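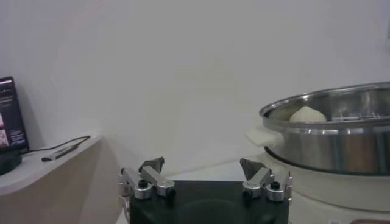

*Counter with the steamer pot on the right and a tablet or small monitor on the left.*

## Steaming on a small counter

1. Put the pot on the side away from the screen. Steam fogs the glass.
2. Run any cable along the counter, clear of the burner.
3. Add 3 cups of water, cover, and bring to a boil.
4. Put in the potatoes, cut to one size, and set the timer for 8 minutes.
5. Test with a fork. Give large pieces 3 minutes more.

Lift the lid away from you.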